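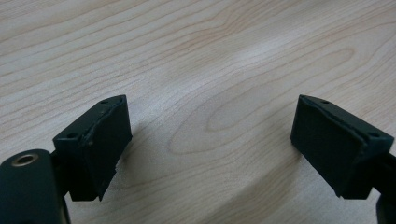
Light wood, curved grain. Laltell Books, ground floor.

About Laltell

Laltell is a small publisher of novels about governments you would not want to live under. We started in January with two desks and a manuscript every sensible house had already turned down. It did fine. The sensible houses have since written to ask how we are.

Our list runs to 17 titles. Most are new fiction, some are translations, and a few are reissues of books that went out of print around the time readers decided the future was going to be pleasant. We also run a reading group, which meets monthly and argues about endings. If the heroine escapes, half the room feels cheated. If she doesn't, the other half wants its evening back.

People ask what we look for. A regime with paperwork, mostly. Anyone can invent a tyrant — we want to know who stamps the travel permits and what the canteen serves. Our best seller, Wulberg, spends forty pages on a housing office and has sold 1,252 copies, a figure we repeat to anyone who stands still. Its follow-up, Sesinley, is set in a town where women may own books but may not lend them. Readers have told us it feels timely. We would have been happy for it to feel a little less so.

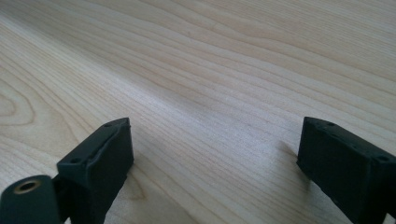

Radosław Nowakowski writes that we are too fond of gloom, that Sesinley needed one decent joke before chapter nine, and that a story about resistance ought to let somebody enjoy resisting. We have passed this on to the author, who says there is a joke in chapter six and it is about soup.

He has a point, though, and the Ndlovu series grew out of letters like his. These are short novels, under two hundred pages, in which the underground has arguments, birthdays and bad singing. The first two are out now. The third is late — its author keeps rewriting the wedding.

Submissions

We read everything sent to us, slowly. Send the first three chapters and a one-page outline that gives away the ending. Please no chosen ones, and no glossaries longer than the prologue. Replies take up to four months.

Page last updated 2018-02-27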